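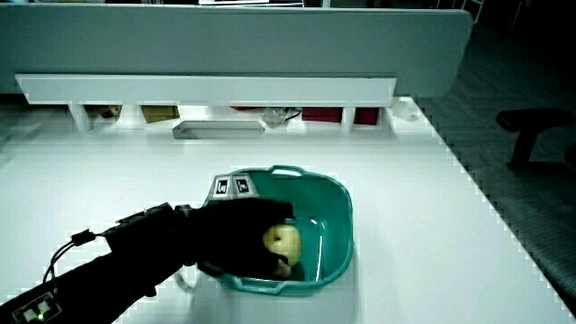

Fruit Packers and Market Stall Staff, Ercombe

Postel Orchards is hiring for the fall season at our packing shed in Ercombe. We grow apples and a few pears, and sell most of them through our own farm stand and the Isel street market. The season starts in September and runs until the last of the storage apples are gone, usually in February.

The work

Packers sort fruit by size and condition, fill boxes and baskets, and label orders for pickup. Bruised fruit goes to the cider bins. Stall staff load the van, set up at Isel, serve customers and handle cash and cards. Most people do some of each - tell us if you would prefer one or the other.

Hours and pay

Full-time packers work 40 hours a week, starting at 7 a.m. Market shifts start at 5:30 a.m. and end when the van is unloaded. Part-time shifts are available for both jobs. Pay is hourly, paid every two weeks, and there is a $100 bonus for anyone who stays to the end of the season. Staff take home seconds for free.

What we ask for

You must be 18 or older and able to stand for most of a shift. No experience needed for packing. Stall staff should be comfortable with basic math. A driver's license is useful but not required.

To apply

Pick up a form at the farm stand or leave a short note with your name, phone number and the days you can work. Please say when you could start. We answer everyone within two weeks.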